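Section 4. Running the Cup Demonstration on Open Day

This section covers the table demonstration with the Brostari arm and the soft blue gripper. It assumes the arm is already bolted down, powered and homed as described in Section 3. If you are showing the arm at a site other than Ekamcombe, read 4.6 first.

4.1 What you need

Brostari arm with the blue two-finger gripper fitted
White demonstration table
Cups in pink, green and blue, one of each
Control laptop with the Clirkamau program installed
Floor tape
Printed stop card (keep it next to the laptop)

Do not swap in paper cups or glassware. The grip settings in the demonstration program are for the cups in the kit.

4.2 Preparing the table

1. Wipe the table with a dry cloth. Crumbs and tape residue show up in the wrist camera and can be mistaken for the edge of a cup.

2. Put down a line of floor tape 92 cm from the table on the visitor side. Visitors stay behind it whenever the arm has power.

3. Close the blinds if there is direct sun on the table. Normal room lighting is fine.

4. Open Clirkamau and load program 574. The title bar should read "Cups - visitor mode." If it reads "Cups - full speed," close it and load again.

5. Select Gripper, then Open. Wait for the status light in the program window to turn green.

6. Stand the cups upright in a diagonal row, well clear of the fingers. Leave open table in front of them so the arm has room to come down.

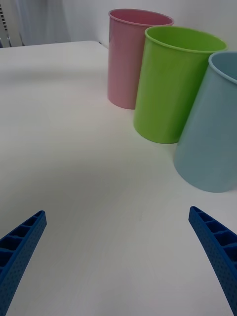 One host from the Lukumay site wrote back after the spring open day: "We had the cups much closer to the fingers the first time and the arm kept stopping before it got going. Moving the row back fixed it. I'd put that in bold if I were you."

The program checks the space around the gripper before the first move. If it finds a cup inside that space it stops and shows message 13. Move the cup, press Clear, and start again from step 5.

CAUTION: Never reach in to move a cup while the status light is green. Press Pause first and wait for the light to turn amber.

4.3 Running the demonstration

1. Ask visitors to step behind the tape. Wait until they have done it.

2. Tell them the arm is about to move and that it will make a clicking noise at the start. Small children sometimes jump at this.

3. Press Start. The arm lowers, pauses, and then goes to the first cup in the list.

4. Let one full cycle run without talking over it. People like to watch first and ask afterward.

5. When the arm returns to its waiting position, press Pause. Explain what the wrist camera sees. If you have a second screen, switch it to the camera view now.

6. Offer a visitor the choice of the next cup. Click its color on the laptop yourself. Visitors do not use the laptop.

7. Press Resume.

Note: The order of colors does not matter to the program. You may change the row between cycles, but keep the slant. In a straight row facing the camera, the front cup can hide the others completely. With the row on a slant, a cup that is partly covered still shows enough of its side and base for the color to be picked out.
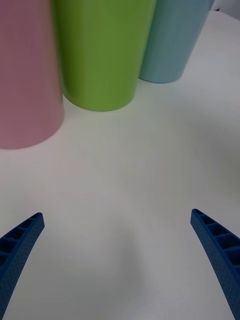

Leave the gripper open between cycles. Holding it closed for long periods puts a bend in the fingers, and they then take several cycles to settle. If you have a long gap between groups, press Park and turn off arm power at the switch. Leave the laptop on.

4.4 If something goes wrong

A cup is knocked over. Press Pause, wait for amber, stand the cup up by hand and press Resume. The program looks at the table again before it moves.

The arm goes to the wrong color. This is usually the lighting. Check the blinds, then run Camera, Balance from the menu. It takes less than a minute.

The arm stops and shows message 13 with nothing near the fingers. Wipe the camera cover with the lens cloth. If the message comes back, restart the program.

A visitor crosses the tape. Press the red stop button. Do not use Pause for this. After a red stop, the arm must be homed again as in Section 3, so allow some time before the next group comes in.

4.5 Questions visitors ask

You do not need to be an engineer to host this demonstration. These come up often:

Does it know what a cup is? No. It has been set up to find certain shapes and colors on a white table.

Can I shake its hand? No. Offer the spare finger from the kit instead, which can be passed around and squeezed.

How many times has it done this? The cycle counter is in the lower corner of the program window. At the end of the last Ekamcombe open day it stood at 1289. Write down the number at closing and enter it in the log.

4.6 Other sites

Tables at other sites may be a different height. Measure from the floor to the tabletop and enter the figure under Setup, Table before loading the program. Run three cycles with the room empty before the doors open. If the fingertips touch the table during any of them, press the red stop button and enter the height again.

Pack the cups separately from the gripper. The case has a slot for each.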